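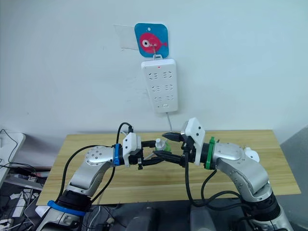

Figure 3. The Ornden cell at the bench, both arms in the working position.

April
Kamarul Ismail and Kadir Altıntaş
Reading time: 2 minutes

4.2 Setting up and looking after the cell

We have grown rather fond of the Ornden cell, and much of what we know about it comes from the slow business of keeping its two arms in agreement with one another. Each arm is brought to its home pose and checked against the table before any handling begins, and then the jaws are closed on a gauge block (ours came from Estard, and has served us very well). If the two readings differ by more than 2 mm we go back and set the wrist again, which takes roughly 9 minutes once you have the knack.

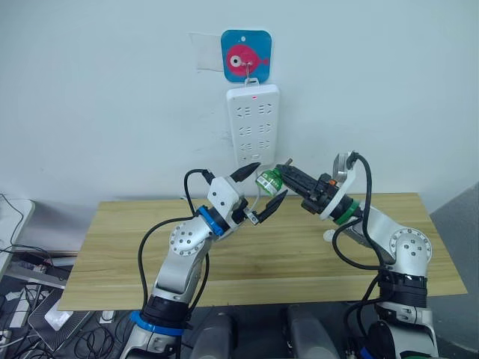
The same check is repeated after every 70 handovers, a figure we settled on after a good deal of friendly argument. Over the 3,441 handovers logged at Flandbridge, most of the faults we traced began in the cabling, and only a few in the joints themselves. 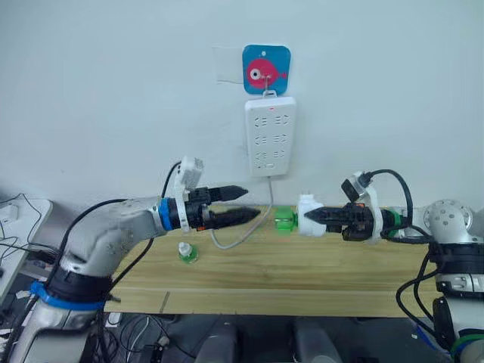
Cable slack deserves more patience than we first gave it. Too little and the wrist pulls up short at full reach; too much and a loop can wander into the path of the other arm. We now prefer a generous loop carried high over the gripper, as on the right arm, where the thick black cable rises well clear of the jaws before curling back to the wrist. Okafor ties are fitted lower down, and we look them over each morning before power is switched on.

Contact the authors | © Flandbridge | Back to top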